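Home | About | People | Lectures | Minutes | Contact

Durberg Institute of Physics
Minutes of the Public Lecture Group

Date: 25/06/2021
Place: Seminar room, second floor, and by video link
Minutes written by: Misaki Takeda

1. Minutes of the previous meeting

The minutes were accepted with one correction. Under item 4, the words "the speaker has refused" should be "the speaker has not yet replied". I am sorry for this mistake.

2. Date of the Pramanik Lecture

The group discussed again when to hold the Pramanik Lecture, which was moved two times already. Three possibilities were on the table: to hold it online in the autumn, to hold it in the large hall with fewer seats, or to wait until February. The large hall has 300 seats, but under the present rules of the building only 172 may be used. Several members said that the lecture loses much when the public cannot ask questions face to face. Others reminded us that the online talk in spring had listeners from far away who could never travel to Durberg.

It was agreed to hold the lecture in February in the large hall, with 172 seats, and to send it also by video. If the rules become easier before then, more seats will be opened. 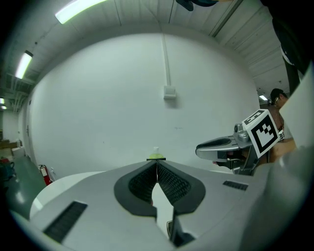
The speaker has confirmed by e-mail that February is possible for her. She will speak on cold atoms and the measurement of time, as planned before. She asks for a blackboard in addition to the projector. The blackboard in the large hall was taken down during the painting and it must be found out where it is stored.

Action: Misaki Takeda to write to the building office about the blackboard.

3. Registration

Until now, seats were given without registration. For the coming lecture this is not possible. It was proposed to use the Ciltari form, which the library already uses for its reading room. One member was worried that older guests will not manage it. After some discussion it was agreed that 16 seats are kept back for guests who call by telephone. The telephone line will be open in the two weeks before the lecture, in the mornings only.

School groups may register as one group, but not with more than eight pupils and one teacher. The letter to schools will be sent in the first week of term.

4. Poster and printed program

The draft poster was shown on the screen. The members liked the color but found the title too small. The name of the institute should stand at the bottom and not at the top. The printed program will be one sheet only, folded.
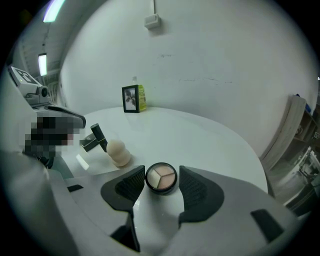 Bistinside has sent an offer for the printing. The price is a little higher than last time, and the offer is valid until the end of summer. It was agreed to accept it, under the condition that the date can still be changed without extra cost. This must be confirmed in writing before the order is made.

5. Dinner for the speaker

Postponed to the next meeting. The budget is not clear yet.

6. Other matters

The recordings of the earlier lectures are still not on the website. Almost all of them are ready, but for two lectures the written permission of the speaker is missing. The two speakers will be asked again.

The next meeting will be fixed by e-mail.

Share this page (8)
0 comments

Related
Pramanik Lecture: new date to follow
How to reach the large hall
Minutes of the Public Lecture Group: archive
Open questions in physics: reading list for schools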